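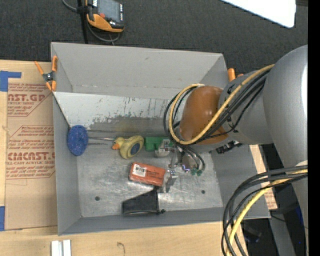

Visit report: Paracha returns depot, April

Hanne Laxdal and I spent a morning at the Paracha depot to look at how mixed household returns are graded before resale. Shamim Siddiqui met us at the dock at 8:00 and took us through intake first.

Cartons arrive on 800 mm pallets and are opened at one of three benches. Each item gets a grade of A, B or C. Grade C goes to Ultach for material recovery. Toys and bath goods are kept apart from electrical items at this stage – a battery check is required on anything with a switch.

Labels are printed on Inemport stock, which Shamim says holds up poorly in the unheated bay. A trial of a synthetic label is planned.

Storage is on two levels. Fast movers sit at waist height, the rest above. Aisle markings were worn near the north door and the sprinkler clearance was good throughout.

Open points: grading criteria for incomplete sets, and who signs off on reprints. Gholamreza Pakzad will send the current grading sheet.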